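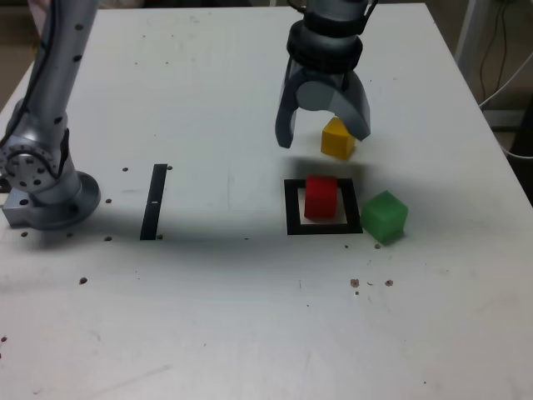 Two-arm sorting cell with coloured cubes and a taped target square

The Prerden grip fault was a recurring failure of a two-arm tabletop handling cell at the Flumden laboratory, in which the gripper of one arm released or crushed its load after the controller lost track of the true finger position. It is named after Prerden, the control package in which the error was found. The fault caused no injuries, but it led to a change in the way the cell handled protective stops, and it is cited in the laboratory's own guidance on shared workspaces.

Background

The cell was built under the Grekia project to compare methods of teaching simple placing tasks. Two arms were mounted so that their working areas overlapped on a white table. The usual exercise was to pick up a cube and set it down inside a square marked in black tape. Cubes of several colours were used, and the order of picking was changed between runs.

Each gripper had two curved fingers driven by a single motor. Finger position was not measured at the fingers themselves. It was worked out from the motor encoder, which counted turns from a reference point set when the gripper was first powered. Navarro, the firm that supplied the grippers, advised that the reference be set again after any loss of supply.

The fault

During a series of 399 runs, the gripper failed in seven. In five of these the fingers opened before the cube had reached the table, and the cube fell. In the remaining two the fingers went on closing after contact, until the motor reached its current limit. One finger pad was torn from its backing in the second of these events, and the series was halted on a Thursday afternoon.

The log showed normal readings in every case. The controller recorded a finger opening that matched the command, and no alarm was raised. Early suspicion fell on the finger pads, which were thought to be slipping. They were replaced, and the fault came back in the next series.

Cause

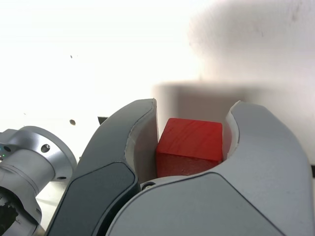

A grip on a small cube leaves little room for error in finger position. If the controller's figure is too wide, the fingers press harder than intended; if it is too narrow, a partial opening meant only to ease the grip can let the load go. Both results were traced to the same source.

When one arm entered the space reserved for the other, the safety relay cut power to both grippers. Prerden restored the supply once the path was clear, and loaded the last stored finger position in place of a fresh reference. Any movement of the fingers during the cut was therefore missing from the record. The error was small after a single stop but built up over several, as each stored value carried the previous one forward. All seven failures had followed repeated stops within the same session.

Correction

Prerden was altered so that a gripper could not be commanded after a loss of supply until its reference had been set again. A gripper holding a load was to be unloaded by hand first, with the arm locked. The motor current limit was lowered, and a separate alarm was added for current that rose without a matching change in position.

The relay was also rewired so that a protective stop held the arms still but kept the gripper supply live. This second change was disputed — a powered gripper can still trap a hand — and it was accepted only with the lower current limit in place. The emergency stop button continued to cut all power.

Later use

The cell returned to service in December. The logging format was extended to record the time of the last reference, and runs made before the change were marked as unsuitable for comparing grip force. Placing results from those runs were kept, except where a failure had been recorded.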